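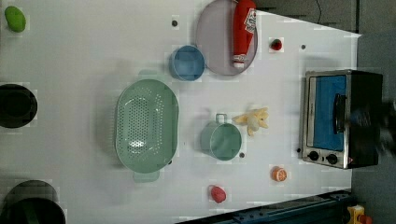
Page last changed: Wed 13 August

Section 4. Setting up and clearing the play kitchen table

This section covers laying out the Mevano play kitchen set on a tabletop, checking the pieces, and putting them away. Assembly of the table is covered in Section 2. Replacement pieces are listed in Section 7.

4.1 Before you start

The table should stand on a level floor with its leg locks closed. Wipe the top with a damp cloth and let it dry. A plain white top makes small pieces such as the strawberry easy to find, but any smooth top is suitable.

You will need:
the cookware tray (colander, pots, bowls)
the produce bag
the tableware bag (plate, cup)
the toaster oven
one Kulport storage bin with lid

CAUTION: Check the table for wobble before placing the toaster oven. If the top moves when pressed at a corner, go back to step 2.6.

4.2 Placing the large pieces

1. Put the toaster oven down first, at the right side of the table. Keep the glass door and its handle clear of other pieces.

2. Place the mint-green oval colander left of center. It takes up more of the tabletop than any other piece, and the remaining cookware is arranged to fit.

3. Set the dark cookware along the left edge, with the larger black pot in the corner. Leave the pots empty at this stage.

4. Put the small teal pot to the right of the colander. Its loop handle can point in any direction that does not reach past the table edge.

5. Place the lilac plate at the back of the table, near the middle. The blue cup goes to the left of the plate. The two may overlap slightly on a full table.

Note: On the 100 cm table all large pieces fit in one layer. On shorter tables, leave the black pot in the bin until it is needed.

4.3 Adding the food

1. Empty the produce bag onto the table and spread the pieces by hand. They do not need to be sorted. A mixed layout is preferred for find-and-fetch play.

2. Keep round pieces at least a hand's width from the edge.

3. Check halved fruit, such as the orange, for chips along the cut face. Set damaged halves aside.

4. Lay the ketchup bottle on its side. It can rest across the plate if there is no open space left. Standing bottles are knocked over easily on a crowded table.

5. Check that the banana bunch lies flat and is not caught under the rim of a pot.

CAUTION: The strawberry and other small produce are not suitable for children who still put objects in their mouths. Remove these pieces before play and store them out of reach.

CAUTION: Do not mix play food with real food on the same table.

4.4 Layout for sorting play

The layout in 4.2 and 4.3 can be used for sorting without moving the large pieces. Suggested targets are the colander for fruit, the plate for anything to be served, and the black pot for anything to be cooked.

1. Clear all food from the colander, plate and pots.

2. Name one target and one kind of food.

3. Let the child move the pieces. Small hands may need the plate brought closer to the front edge.

4. Return the pieces to the open table before naming the next target.

Note: Produce with similar shapes or colors is best introduced last. If a child calls the green mango a lime, accept either name and continue.

4.5 Cleaning

1. Wash the colander, plate and cup in warm water with dish soap. Shake the colander over the sink — water stays in the small holes — and leave it upside down on a towel.

2. Wipe the toaster oven with a dry cloth only. Do not put it in water.

3. Wipe printed labels lightly. Scrubbing lifts the edges.

4. Let all pieces dry fully before storage.

4.6 Putting away

1. Place the black pot in the bin first, open side up, and put the smaller bowls inside it.

2. Set the colander on top. If a handle tab presses against the wall of the bin, turn the colander lengthwise.

3. Put the teal pot, cup and plate in the colander.

4. Return all food to the produce bag, close the bag and lay it over the plate.

5. Close the lid. It should shut without force.

6. Store the toaster oven separately. It does not fit in the 26 liter bin.

Note: If the lid does not close, the cause is usually the ketchup bottle standing upright. Lay it flat beneath the produce bag.

Corrections to this section: Raelene Trevaskis, Flesuvham. Step 4.6.2 was reworded in April.

Continue to Section 5, Belay wall rail.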